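The Night Clerk of Wircombe Harbor 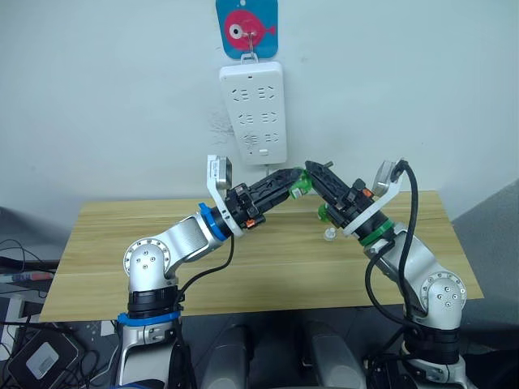
When a container of frozen fish arrives in Wircombe, the first person who doubts it is usually Ruby-Lee Baxter. She has worked in the customs office for 11 years, most of them on the night shift, and she reads cargo papers the way other people read letters from relatives. She looks for the sentence that is too polite, or the weight that is too round. In her trade the important object is often very small beside everything that surrounds it, like the little green piece between two black grippers on a light wooden table, and the eye has to learn to go there first. She told me this learning took her three years, and that in those years she missed a lot.

The case that made her known in the service began in September with a shipment of floor cleaner. The sender was a company called Dobos, and the receiver was a shop in Atine, a town with one main street and, as Baxter remembered from a holiday, no shop of that kind. The papers were in order. The stamps were good. But the cleaner had been sent by the most expensive route, through three ports, and cleaner is a cheap product.

"I asked myself who pays so much to wash a floor," she said.

She put a hold on the container a little before four in the morning. Her supervisor was not happy, because each hold costs money to the port and the line of trucks was already long. The officers opened 50 drums and found only cleaner. They wanted to stop. Baxter asked them to continue to the back wall, and there, in drums with a slightly different lid, were packets of pressed tablets. The prosecutor later spoke of 3,000 packets.

What followed was slower than people imagine. The drivers knew nothing, or said so. Dobos had an address, a telephone and a very friendly secretary, but the directors had changed twice in one year. The trail went to a warehouse on the Stedivik road, where investigators waited 20 days for somebody to come and ask about the missing goods. At last two men came. They have both denied the charges, and their trial is not finished.

Ruby-Lee McAlister, the defense lawyer of one of them, has the same first name as the clerk, and in the courthouse this has already caused some letters to go to the wrong desk. She is a calm woman and she does not attack Baxter's work. Her argument is that a suspicion about a route is not evidence against a man who rented a van. "My client signed for a vehicle," she told me. "He did not sign for drums."

Baxter listened to this argument from the public seats and thought it was a fair one. She does not follow the case every week. The port has asked her to train the younger clerks, and she finds this harder than the work itself – she can show them the papers, but she cannot always say why her hand stopped on a certain page.

She still prefers the night. The telephone is quiet, and the ships from the north come in before five. On the evening I visited, she had put aside one folder from a pile of many, a load of garden chairs, and she was reading it again with her coat on.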